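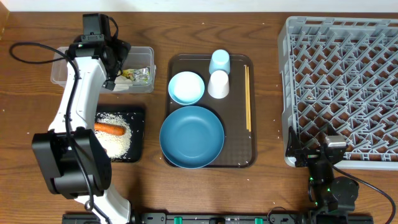
**Packed lunches: the rice layer, the snack box, and do you keep them apart?**

**prasertsri_pantry** wrote (3/17/18):

OK bento people, I need opinions! I've been doing rice trays for my two kids and myself since the start of the school year and I've finally settled on a setup I love. Black tray with rounded corners, rice spread across the bottom, carrot on top. Then a separate clear box with the little packets in it, so nothing with a wrapper ever touches the food.

My sister-in-law thinks two containers is one too many and that I should tuck the packets into a corner of the tray. I say the clear box is the best thing I ever did for our mornings. Who's with me?

---

**Nurken** replied:

Two containers, always. I used to put soy packets straight on the rice and they'd come out sticky, and then everything my daughter touched was sticky too. A clear box is great because you can see what's running low without opening it (green packets go first at our house, every single week).

---

**omomov77** replied:

Going to disagree, in a friendly way! One container. A silicone baking cup in the corner holds three or four packets just fine and you only wash one lid. By Thursday I can't find half my lids anyway.

Also, whole carrot? My kids would never. I cut mine into coins, 80 grams per tray, and they get eaten. A whole one comes home with a single bite out of it.

---

**prasertsri_pantry** replied:

Ha, mine are the opposite! Coins get ignored and a whole carrot gets eaten like they're rabbits. I think it's the crunch. And if it does come home it goes right into soup, so I'm not losing anything.

The silicone cup is a good idea though. Do the packets stay put if the bag gets tipped over?

---

**omomov77** replied:

Mostly. If the rice is packed up against the cup it doesn't go anywhere. If you only fill the tray halfway, yeah, it slides.

---

**Kanyarat Inthanon** replied:

Can we talk about the rice?? I love a black tray for it because you see every grain, but that also means you see every grain that wandered off! I heap mine in the middle and then press it outward with the back of a wet spoon. Dip the spoon again every couple of passes. You get a nice flat bed and far fewer strays up the sides.

I go 225 grams of cooked rice for me and 100 for my little one, and she has started asking for more, so I guess that's changing soon.

---

**Nurken** replied:

Wet spoon, yes! Rice vinegar in the water if you have it. Smells so good.

---

**tredus** replied:

I'm with omomov77 on the single container but for a different reason – bag space. My son carries a trombone. There is no room in that backpack for a second box of anything.

That said, if you're packing at home for a picnic or a long drive, the separate box wins. We keep one with a latch in the car door and refill it on Sundays. Ketchup, soy, those tiny mustards. I'd never want to go back to the glove compartment full of loose ones.

---

**prasertsri_pantry** replied:

OK the trombone is a fair point, haha.

A latch makes all the difference, I agree. My first box was a press-on lid and it popped open every time I looked at it. What do you all do about the packets that get old? I never know how long they've been in there.

---

**Wichai Suwannarat** replied:

Marker on the lid. I write the month I filled it and when I get to June I empty the whole thing and start over. Takes two minutes.

On the big question, I do both! School days one tray, weekends two. And please, everyone, let the rice cool before the lid goes on. My tray got so steamy the first time that the carrot went soft. Since then I spread the rice thin, leave it by an open window while I make coffee, and then put the rest in.

---

**omomov77** replied:

Cooling it by the window takes me too long on weekdays. I put the tray on top of an ice pack, works great.

---

**Kanyarat Inthanon** replied:

Ooh, doesn't that make the bottom hard?

---

**omomov77** replied:

A bit, if you forget about it. Pull it off once the tray stops feeling warm and you're fine. I'll try a whole carrot on Monday and let you know what comes home!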